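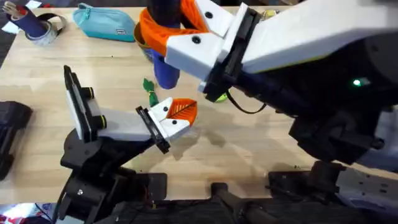 Institutions that plan to buy a robot arm for the first time tend to begin with the price of the arm. At the Jaltham Technical Institute, the equipment office has spent the past year persuading departments to begin with the bench. A tabletop station holds far more than the item named on the purchase order. Two arms of different sizes can share one wooden top, as they do here, but each needs its own base and a secure mounting, and the soft orange finger pads are parts to be stocked as well as bought. None of these items is costly alone. Left out of a request, they return later as a series of small orders, each with its own approval and its own delay.

Raed Hamdan, who oversees equipment planning at the institute, now asks every department to submit a three-year budget in place of a single quotation. The first year covers purchase, delivery and installation. The second and third cover spare parts, software support and staff training. Under the previous system, support was treated as an operating expense and was often the first line to be cut.

"We were approving machines and declining the means to keep them running," Hamdan said. "The departments had done nothing wrong. Our form had no place for the rest of the cost."

The new form, known internally as Bangera, was introduced in February and has been used for 13 requests. It runs to 7 pages, a length that drew complaints at first, and it requires the applicant to name the person responsible for the equipment after delivery.
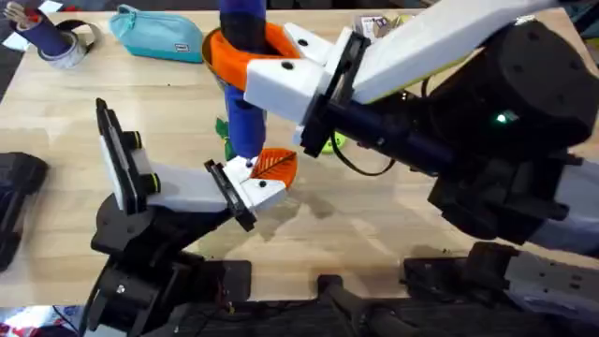

Floor and table space receive a section of their own. Applicants must state the reach of each arm and show where the working areas overlap. When two grippers come together over the middle of a table, one holding a tall blue cylinder and the other open beside it, the space they share must be planned as a single area. The tape and the pencil case along the far edge take up part of the same surface. The institute therefore asks for a drawing of the table in ordinary use, including the materials that staff expect to keep within reach.

Drarura, the regional purchasing group to which the institute belongs, has adopted the space section for its own members. It has left the choice of supplier to each site. 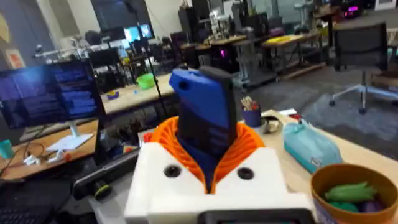
Should a department buy its second arm at the same time as the first?

The institute advises waiting until the first arm has completed one full term of use, unless the planned work requires two arms from the start. Where it does, both should appear in the same request, with one shared allowance for spare parts and training.

Requests for the coming budget year will be reviewed in the order received. Departments that already hold an approved quotation may attach it to the new form without seeking a fresh price.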